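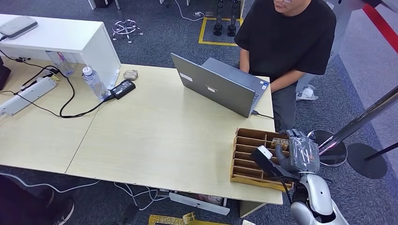 Section 4: Setting up your route before you leave home

Okay, so by now you've got the Fevance trip planner installed and you've made your account (if you haven't, go back to Section 2, I'll wait!). This is the part I love, where the road trip starts to look like a road trip. I last went through all of these steps on May 30, 2018, so if a button has moved a little since then, poke around and you'll find it.

I'm using our own drive to Pullcombe as I go, with the whole family in the van and a dog who hates tunnels. Swap in your own places.

4.1 Start a new route

1. Open Fevance and tap New Route.
2. Type in your starting point. Use your full street address, or the planner drops you in the middle of town.
3. Type in your last stop. I put Pullcombe.
4. Tap Draw. You'll get a blue line on the map and a total distance. Ours came to 519 miles one way.
5. Give the route a name you'll recognize later and tap Save.

Note: Save before you touch anything else. I once moved the line over to a prettier road, got a phone call, and came back to a blank map.

4.2 Set your driving day

The planner comes set for people who drive like truckers. We don't! We stop for pie.

1. Open the route and tap Daily Limits.
2. Change Longest Stretch to 80 miles. With kids in the back, that's as far as we get before somebody needs a bathroom.
3. Set Days to 2 if you're doing a trip like ours. The planner splits the drive and drops a bed symbol where it thinks you should sleep.
4. Drag the bed symbol if you don't like the town it picked. I dragged ours to Foren, where there's a little motel with a creek running behind it and the kids can throw rocks until dark.
5. Tap Recalculate.

Note: The drive time at the top doesn't include your stops. Add your own time for gas, lunch and whatever it is your family does at gift shops.

4.3 Add the scenic part

Now for the good stuff - the Ranasinghe Overlook road. It climbs up over the pass and comes down the other side into Pullcombe, and oh my goodness, the view from the top. We went in August and the wildflowers were still going.

1. Tap the route line just past Foren and hold until a white dot shows up.
2. Drag the dot onto the overlook road.
3. Pick Keep This Road when it asks. If you pick Fastest, it snaps right back to the highway.
4. Tap the dot again and choose Add Stop, then type in how long you want to stay. Give it more than you think!

Caution: The pass tops out at roughly 3000 feet and the upper part is narrow, with a drop on the passenger side. If you're pulling a trailer, turn on Trailer in Vehicle Settings before you draw the line. The planner won't warn you about tight curves otherwise.

Caution: The road closes for snow, and the planner doesn't always catch it. Call the Pullcombe visitor desk the day before you go up. 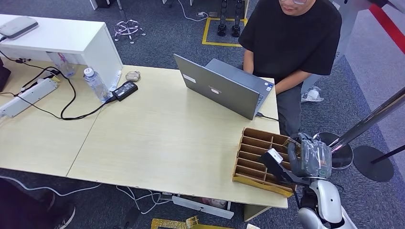 Can I change the route after we've already started driving?
Sure, as long as whoever's doing it isn't the driver. Pull up the route, tap Edit Today, and only the part ahead of you will change.

4.4 Save it for places with no signal

You'll lose your bars a few miles out of Foren and you won't get them back until the bottom of the other side.

1. Connect to Wi-Fi at home or at the motel.
2. Open your route and tap Keep Offline.
3. Choose Route and Nearby. Route Only is a smaller file, but it leaves out gas stations and picnic areas.
4. Wait for the green check mark. Leave the planner open while it works.
5. Put your phone in airplane mode and open the route. If the map still draws, you're set.

Note: I still carry a paper map in the door pocket. My neighbor Wilmer Huaranga lent me his years ago, with all his favorite pullouts circled in pencil, and I keep meaning to give it back.

4.5 Share it

1. Tap Share and pick who gets it.
2. Choose View Only for relatives. My mother-in-law had Can Edit for one afternoon and we gained three antique malls.
3. Tap Send.

They'll need their own Fevance account to open it. Section 5 covers packing lists and the shared grocery page.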